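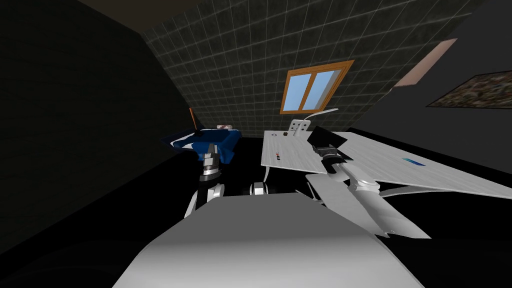

Two months is too long to wait for a washing machine that works, one tenant wrote to the Mistton residents' page last night, and by breakfast there were plenty more saying the same.

The shared laundry at Prarnent Court has been shut since April, when a pipe behind the back wall gave way and the floor lifted. Residents were told a fortnight. Still shut. Letters went out this week to all 528 flats saying the room will reopen "in stages" – no date given.

Until then its the launderette on Bokano Road, a 29 minute walk from the far block and uphill on the way home. Closes at 6pm. Several tenants on late shifts say they have been washing work clothes in the bath and drying them on doors and bannisters, which the tenancy rules don't allow.

Dewulf, the firm that runs the building, says the pipe is fixed and the floor comes next. New machines are on order. It has also put up a £1000 fund to help with launderette costs, first come first served, forms from the front desk. Tenants point out that won't go far between 528 flats. One reply under the post called it "less than two quid a door".

The service charge is still being taken in full. Dewulf says it will look at refunds once the work is finished and the final bill is in. No figure yet.

Families with small babies can ask for a free pick-up and return wash, bags to be at the desk by 9am, named and tied. Towels and bedding only for now, no duvets. The drying room on the ground floor stays open as normal, but the heater in there is off untill the electrics have been checked.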